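Retention of Moisture in Bread Stored at Room Temperature

Project report, Food Science, second year
Mieczysław Jasińska and Brahim Saber

1. Aim

The project compared how quickly a plain white loaf loses water under three storage conditions: unwrapped on a rack, in a paper bag, and in a closed polythene bag. A secondary aim was to see whether weight loss follows the firmness of the crumb as judged by hand.

2. Background

Staling and drying are often treated as the same process. Drying is the loss of water from the loaf to the air. Staling is mainly a change in the starch, which becomes more ordered as the bread ages, and it proceeds even when no water leaves the loaf. A loaf kept in a sealed bag can therefore become firm while its weight hardly changes. Water also moves from the crumb to the crust, which is why a crisp crust turns leathery in plastic.

3. Materials and method

All loaves were made from one batch of dough using Drunine strong white flour. Water was added at 300 g per 500 g of flour, with salt and dried yeast in fixed proportion. The dough was divided into pieces of 700 g, proved in tins and baked at 200 °C for 43 minutes. Loaves were turned out and cooled on a wire rack for two hours before the first weighing.

Each loaf was weighed on a Smadi bench balance reading to 1 g. Weighings were made at 9 am and 5 pm for four days. Bagged loaves were weighed in their bags, and the weight of the bag was subtracted. The paper bags were folded over twice at the top. The polythene bags were closed with a wire tie.

Firmness was scored from 1 (soft) to 5 (hard) by pressing the side of the loaf with the thumb. Both authors scored each loaf separately and the mean was recorded.

4. Results

The unwrapped loaves lost weight fastest, with the steepest fall in the first day. The paper bag slowed the loss but did not stop it. Loaves in polythene showed very little change in weight over the whole period.

Firmness scores rose in all three groups. The polythene group was the softest at every reading, but its score still rose from 1 to 3 by the last day. 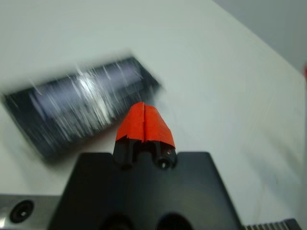 The crust behaved differently from the crumb. In polythene it had lost its crispness by the second weighing. In paper it stayed dry to the touch but became tough.

5. Discussion

The weight data agree with the expected effect of each wrapping. The rise in firmness of the polythene group, with almost no loss of water, supports the view that staling does not depend on drying.

The thumb test is the weakest part of the method. The scores of the two authors differed by one point on several occasions, mostly in the middle of the scale. Room humidity was not recorded, and the heating was off overnight from Wednesday, which may have slowed the loss in the later readings.

6. Further work

A repeat should include a loaf stored in a refrigerator, where staling is expected to be faster, and one frozen and thawed. A hygrometer should be placed beside the rack.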